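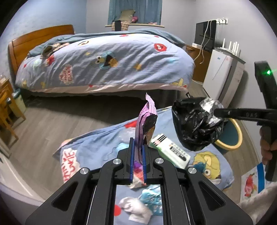 つかむ前に決めておくこと 手持ちグリッパー作業の約束ごと

今月は、現場の約束ごとを書き直した話をさせてください。ちょっと長いです。お茶でもいれてからどうぞ。

ロボットに片づけを覚えさせるためのお手本を、人が手持ちのグリッパーでつくる。この仕事を始めてからずっと、うちのルールは紙の束でした。最初の版は私が勢いで書いたもので、読み返すと「ていねいに」「自然に」「なるべくゆっくり」のオンパレード。書いた本人が読んでも、どのくらいゆっくりなのかさっぱりわかりません(すみません!)。

それを見かねて赤を入れてくれたのが、安全と品質をみているAisling Ó Riainさんです。戻ってきた原稿は余白まで真っ赤で、いちばん上に「動詞で書いてください」とひと言。痛いところを突かれました。そこから何度もやりとりして、ようやく「Plivari手順書」の新しい版ができたので、中身をかいつまんで紹介します。

まず、部屋のこと。生活している部屋で作業するときは、片づけすぎない。これは前の版にもあったのですが、誤解がとても多かったところです。掃除したてのモデルルームみたいな部屋で集めたお手本ばかりだと、ふつうの家に行ったとたんに困ってしまいます。布のしわも、床に広げたものの柄も、そのままで大丈夫。キャラクターものの布の上に派手な色の包み紙がのっていたりすると、どこまでが柄でどこからが物なのか、人間でも一瞬迷いますよね。そういう迷う場面こそ、ちゃんと残しておきたいんです。

ただし、そのままにしてはいけないものもあります。宛名のある郵便物、薬の袋、家族の写真、画面がついたままの端末。作業前にひとまわり見て、住んでいる方と一緒にしまいます。勝手に引き出しに入れるのは禁止。前に一度、よかれと思って書類を重ねて別の部屋に移したら、あとで探しものになってしまって、あれは本当に申し訳なかったです。それ以来「動かす人は住んでいる方、こちらは指さすだけ」になりました。

次に、つかみ方。お菓子の小袋みたいな薄くて軽いものは、みんな力を入れすぎます。私もです。新しい版では、袋の封のところではなく胴をはさむ、つぶれる手前で止める、持ち上げたらひと呼吸おいてから動かす、と書きました。中身が入っている袋と空の袋は、見た目が似ていても別の品目として記録します。ここをごちゃまぜにすると、食べられるものをごみ袋に入れるお手本ができあがってしまうので、けっこう大事です。迷ったらつかまずに、まず住んでいる方に聞くこと。

それから両手作業。片方のグリッパーでごみ袋を持ち、もう片方で物を入れる場面が増えてきたので、今回はじめて独立した章にしました。決めたのは、袋を持つ側が先に止まる、入れる側はそのあとで近づく、という順番です。両方がいっぺんに動くと、だいたい袋の口が閉じます。ビニール袋は手持ち工具の先に引っかけるとくるくる回ることもあるので、口の向きが落ち着くまで待つ。待っている時間がもったいなく思えても、あとで切ればいいだけなので、急がないでください。

ランプの確認も、このさい手順の中に入れました。始める前に左右それぞれの表示を見て、声に出す。「右よし、左よし」です。最初はみんな照れていましたが、Felley班では今や誰よりも大きな声が聞こえてきます。表示の意味は機種ごとに違うので、色だけで判断せず、手元の早見表と見比べてくださいね。早見表をなくした人は私まで。予備がたくさんあります(刷りすぎました)。

数字の話も少しだけ。1回の収録は60分まで。これは上限で、目標ではありません。手首がだるい、指がこわばる、そういうときは途中でやめてください。やめた理由を細かく書く欄は、今回なくしました。「休憩」と書いてあれば十分です。それと、床に近い姿勢での作業が続くときは、間に必ず立ち作業をはさむこと。しゃがみっぱなしは本当に腰にきます。私は前回の収録のあと、階段で変な声が出ました。

確認のやり方も変わります。今までは抜き取りだったのを、新しい品目については最初の100件を全部見ることにしました。見るのは2人で、判定が割れたものは消さずに「保留」に入れます。保留の箱は月末にÓ Riainさんと私で開けて、ルールのほうが悪いと思ったらルールを直します。じつは今回の小袋の項目も、この保留の山から生まれたものです。ひとつの袋を、ひとりは「ごみ」、もうひとりは「お菓子」と付けていて、どちらの言い分ももっともでした。

成功か失敗か、という欄についても質問をよくいただきます。落としたら失敗、で終わりにしないでください。落とした、拾い直した、入れた、までがひと続きなら、ぜんぶ残します。きれいに一発で入ったものだけを選んで送ってくれる方がいて、お気持ちはすごくうれしいのですが、拾い直しのお手本のほうが足りていないんです。もったいないので、どうか捨てないで!

最後に、部屋を出る前の確認。借りた部屋は、使う前の配置に戻します。ごみとして集めたものも、住んでいる方に中を見てもらうまでは捨てません。空だと思った包みにまだひとつ残っていた、というのは本当によくあるので。グリッパーの先は布でふいてからケースへ。食べもの関係を扱ったあとは、はさむ面のみぞもお忘れなく。細かいくずがたまります。

新しい手順書は、共有棚の「Sudosside」のところに入れてあります。古い版を印刷して持っている方は、表紙に大きくバツを書いてください。Deligiannis班のみなさんには紙でもお渡しします。読んでみて「この動詞じゃ動けない」というところがあったら、赤ペンでそのまま書きこんで、私の机の上に置いておいてください。次の版は12月に出す予定です。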